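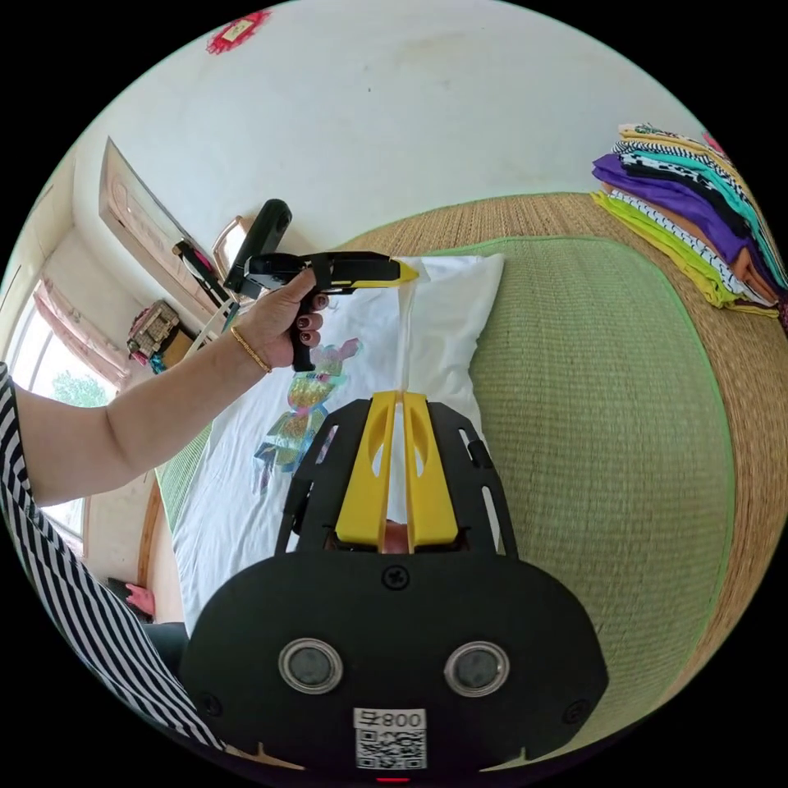 I've folded more T-shirts this month than in the whole rest of my adult life, and I blame grippers. My editor wanted a piece comparing the hand-held kind, the ones with a camera riding along so a robot arm can learn from what you do. Fine, I said, how long can it take to fold a shirt? (With your hands, no time at all. With two yellow fingers on each side, make coffee first.)

I tried two setups, the Peller and the Lendetti, and gave each one 90 folds. Same kind of cotton shirt, same woven mat on the bed, one gripper per hand. Anas Bitar, who builds fixtures at Fumach and has much steadier wrists than mine, talked me through it over the phone.

## The pinch

A hem is a mean little target. You come in from above, get the fingers on either side of the cloth and close, and if you're a hair too high you grab air. The Peller wanted a firm squeeze and my forearm was complaining by fold 20. The Lendetti closes with hardly any effort - lovely for thin cotton, though I kept picking up two layers when I wanted one.

What surprised me was how much I liked the slotted fingers. You get a peek at the fabric around them, and a white shirt on a green mat is about as easy to see as anything gets. Anas told me to pinch the hem, stop, and only then lift. My dropped folds went from 14 in the first session to almost none by Friday! 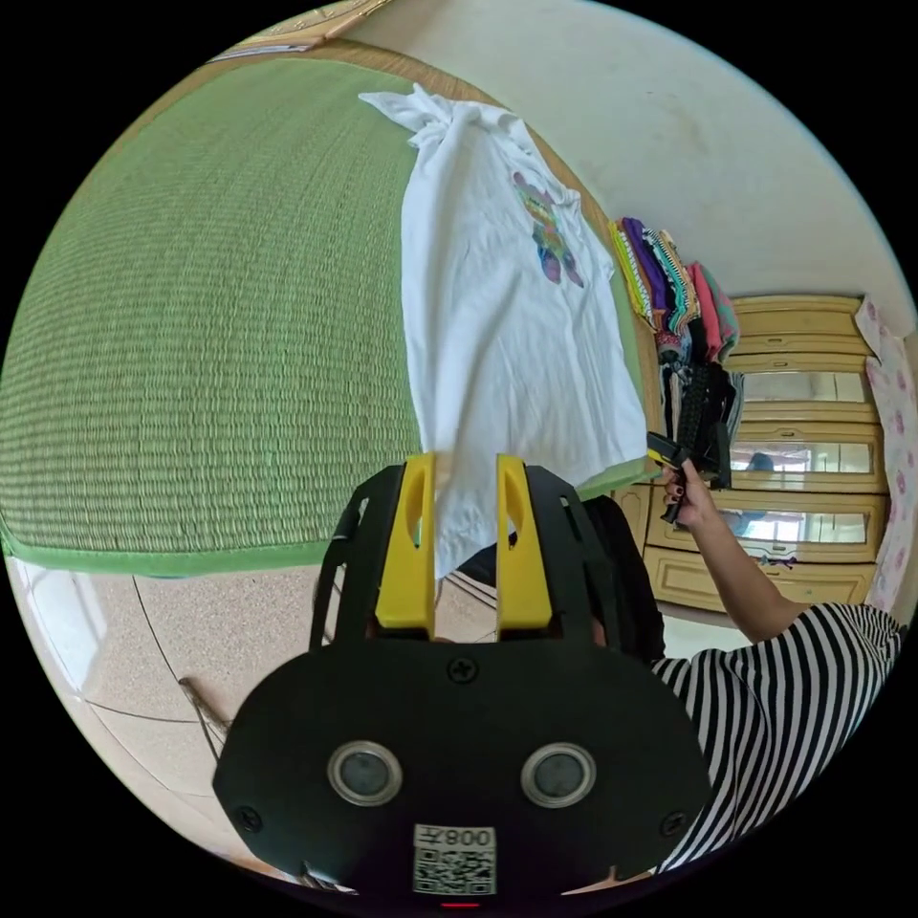 ## What the camera gets

Wide lenses see everything, so tidy up first or make your peace with it. The Peller's picture bends straight edges into big curves, and I worried that would ruin the recordings. Anas said the software at his end handles it, and he'd much sooner have the extra view than a neat, narrow one that loses the other hand.

Khalaf, the software I used to sort the clips, wants 500 of them before it will train anything. I'm not there yet. My laundry, on the other hand, is in terrific shape, and I'm starting on towels in October.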